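Chapter 9
Inside the Case: Finding Your Way Around a Desktop Computer

Opening a desktop computer for the first time is one of the best moments in this whole course. You've used these machines for years, you've probably yelled at one or two, and now the side panel is off and there it all is! Most students lean in right away and start pointing. Good. Keep pointing, because by the end of this chapter you'll be able to put a name to nearly everything your finger lands on.

We'll work with a tower, the tall kind of case that usually stands on the floor or beside a monitor. For bench work we lay it down with the open side facing up, so that the motherboard sits flat like a map on a table. I love this view. Cards and memory stand up from the board like little buildings, and the cables run between them like roads that somebody planned in a hurry.

Before you touch anything, shut the computer down, unplug the power cord from the back, and touch bare metal on the case. Do it every time, even on the old machine you bought for parts. My first bench computer was a Figueroa office tower with a sticky front door, and I shocked myself (only mildly) by skipping the cord step on day one. 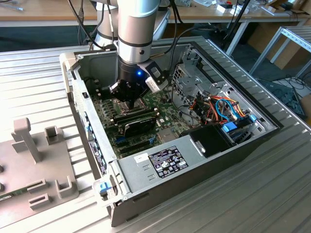

Reading time: 9 minutes

Start with the motherboard, the big green sheet that takes up the left and middle of the case. Everything else plugs into it, rests on it, or sends a cable to it. Boards come in other colors too, and the color tells you nothing about how well one works.

The black memory slots stand in parallel lines along the left side. Each slot holds a memory module, the long thin stick that gives the computer a place to keep what it is working on right now. The fins nearby belong to a heatsink. Fins are a lovely, simple idea: spread the metal out thin, give the air plenty of surface to touch, and the heat has somewhere to go.

Near the center, a graphics card is plugged into the board under a dark shroud. The empty slots next to it, black and blue, are expansion slots. I always get a little excited about empty slots – they're room for whatever you think of next. A sound card, a network card, more ports for your drives. We'll add one in Section 9.4.

Now look over at the right side, where the grey metal cage is. The punched holes let air through and save weight, and the brackets are there to support the drives. The bright blue plastic pieces are drive clips. Brightly colored plastic is often a maker's way of saying "this part is meant for your hands," and once you know that, you'll spot it on printers and copiers too.

Then there are the wires! Orange, red, yellow, blue and black, all in a tangle, held in bundles by zip ties. On a standard power supply, yellow carries 12 volts, red carries 5, orange carries 3.3, and black is ground. Don't trust color alone on an unfamiliar machine, though. Some makers go their own way, and you should check the label or the manual.

Words to know
motherboard
memory slot
heatsink
expansion slot
drive cage
ground

Warm-up
Take 20 minutes with the case on your own bench. Draw the inside from above, nice and large, and label the parts you recognize. Leave a blank line beside the ones you don't. Keep the drawing in your notebook, as you'll need it again when we trace the power cables in Section 9.2.

Flor Rengifo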